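The Night Shift at Samenine 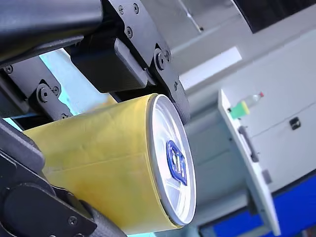 Mercy Rashidi had looked after the cell for three winters, and she knew its complaints as one knows the complaints of an old uncle. In January it had started to close its fingers too slowly. The old technician, Salim Rugemalira, had left her a notebook before he went home to the coast, and on page 174 he wrote only this: "Ask the screws first." So on Monday night she asked them. She went with the hex key to the flat black plate, to the screw near its upper edge, then the one beside it, then the others going down toward the lid of the can. The yellow sleeve had wrinkles under the block, and she did not like them.

"Is it the pad?" asked Dinesh Kartha from the door. He was new and always stood in doors.

"Maybe the pad. Maybe the pivot. Come and hold the lamp."

He held it badly, then better. She opened the grip, took the can in her own hand and put one drop of oil on the pivot. In the notebook she wrote: cycle 3229, pivot dry, screws good. Salim had used the same blue pen for all his pages, and hers was black, so the place where he ended was easy to find.

"Do you miss him?" said Dinesh.

"He sang," said Mercy. "Very badly — and always at four in the morning."

She gave the can back to the fingers and pressed the green button. The jaw came over the rim and closed. She listened with her head down, and Dinesh, without being told, turned off the radio.

"Again," she said.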